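Ticket: Recruit intake records not syncing to unit roster
Product: Flasutel Muster, site Sernitz training depot
Priority: Medium
Status: Monitoring

Thursday, 08:10. Depot reports that 60 recruits from the May intake show in the admin view but not on the company roster. The other 16 in the same intake of 76 are fine. Instructors are calling the roll from a printed sheet for now.

08:45. Checked the import log. No errors. The 60 missing records all have a blank company field. The 16 good ones were typed in by hand at the gate.

09:30. Asked the depot for the original file. It came from Xavier, the old personnel system, and the company column is headed "Coy". Flasutel expects "Company" and skips anything else without a warning.

10:15. Renamed the column and ran a test with 20 records. All 20 landed on the roster in the right company. Service numbers kept their leading zeros — that was a problem on an earlier ticket.

11:05. Ran the remaining 40. Roster now shows 76. Depot to confirm against the printed sheet.

13:20. Depot confirms names and companies match. Two recruits have the wrong boot size, but it is wrong in the source file too. Stores will correct those.

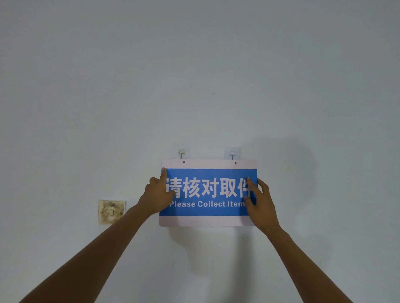
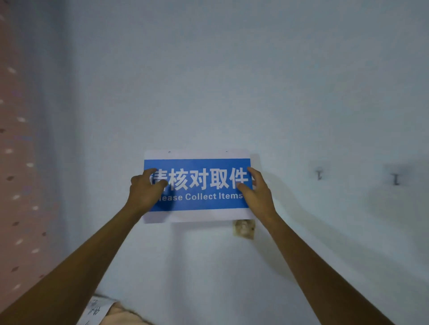 14:00. Second issue raised by the depot: kit issue slips still print the old company code even though the roster is right. The slip template reads from a saved copy of the roster that only refreshes overnight. Stores would like a reminder by the hatch until that is fixed, and a board with white lettering on a blue band, like the one held to the wall in both photos, would do the job. Wording is up to them.

14:40. Forced a refresh of the saved copy. Slips now print the correct code. Asked Daresent to raise the import limit from 200 rows before the next intake, and to add a warning for column names it does not know.

Next check: tomorrow after the overnight refresh. Ticket stays open until then.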